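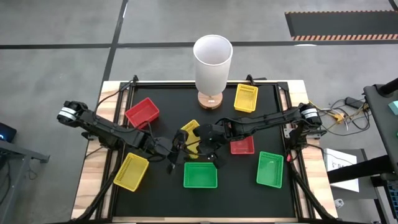

Effect of Paced Breathing on Resting Pulse

Method
Two groups sat quietly for 20 minutes. The Perkar group breathed at a set pace, six breaths per minute; the Ledik group breathed as usual. Pulse was counted at the wrist for 60 seconds before and after.

Results
Mean pulse in the Perkar group fell by four beats per minute. The Ledik group fell by two - within counting error.

Limits
Only 16 students took part, and caffeine was not controlled.

Comments (2)

Was the pulse self-counted?

Same result in our class, smaller drop.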